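Kesent Teardown Kit

The Kesent Teardown Kit is a robotic gripper set with software, sold for the disassembly of used desktop computers. It is made by the firm Traltereck and is mostly used in small recycling shops and in training courses.
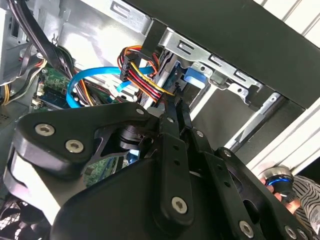 According to Boglárka Pintér, the kit should be judged by its work on cables, as almost any gripper can lift out a drive once the plugs are off. Her remark is often repeated in reviews of the product, and later versions of the manual put the chapter on cables first.

Description

The kit consists of a two-finger gripper, a wrist camera, a mounting plate and a program named Plematari. The fingers are slender, so that they can enter a tower case and take hold of a power connector between the wires. The gripper has black linkage plates held with hex-socket screws, which the owner may tighten with a common key. The arm itself is not included. Traltereck gives a list of 12 arms on which the mounting plate fits.

Plematari keeps a record of each task that was shown to it by a person. A new task, for example the removal of a SATA power plug, must be shown at least eight times before the program will try it alone. The maker advises to show it with cases of different types, because the place of the drive cage changes much from one model to another.

History

The first version was prepared for the recycling company Van Dusen, which wanted to recover drives and memory modules without cutting the wires. The work was led by Demetrius Haverford. Public sale began in August, and the second version was announced on 19/05/2020. This version brought longer fingers and a quieter motor. The price of the full kit was set at $3,397, and owners of the first version could buy only the new fingers for $700.

Reception

Reviewers were in general satisfied with the force control. Juniper Mercado wrote that the gripper holds a plug firmly and does not crush the plastic, but she found the pulling movement too slow for a shop with many machines per day. Birdie Whitlock criticized the manual, in which several drawings still show the short fingers of the first version.

A weak point named in most reviews is the locking clip on some data cables. The gripper has no third finger to press the clip, and the operator must open it by hand or buy a separate tool. Traltereck has answered that a clip tool is in preparation, and has given no date for it.

See also

Disassembly
Electronics recycling
Robot end effector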